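Visit to the Hurcombe robotics lab, March

Hurcombe opened its manipulation lab to visitors for one afternoon in March, and 25 of us went round in a single group. The first hour was a safety talk and the arm cells. The second was spent on a fault that had cost the lab most of its winter.

The project is called Clotarer. Its controller is trained in simulation on tabletop pick-up tasks, then moved to real arms. In January one of those arms drove its fingers into the bench at close to full speed. The force limit tripped and the arm stopped, but the gripper was bent and a bench top had to be replaced. The operator was outside the guard and was not hurt.

The logs went back to a training set of 4000 simulated scenes. In 1571 of them the object sizes had been read in the wrong units, so the controller had learned from things far too big or too small for the gripper. The check that should have caught this, a tool named Prumell, had been switched off after an update. We were shown several scenes on the wall screen, with the arm working among them.
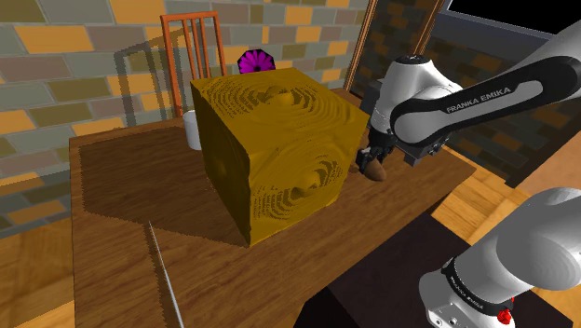

Simulated table scene with the Franka Emika arm and an oversized cube.

Retraining began again from a cleaned set. Prumell now runs before every job and cannot be skipped without a second sign-off. First runs on a real arm are done at reduced speed, with foam on the bench.

The tour ended at 4 p.m. Parking is behind the Boutros building.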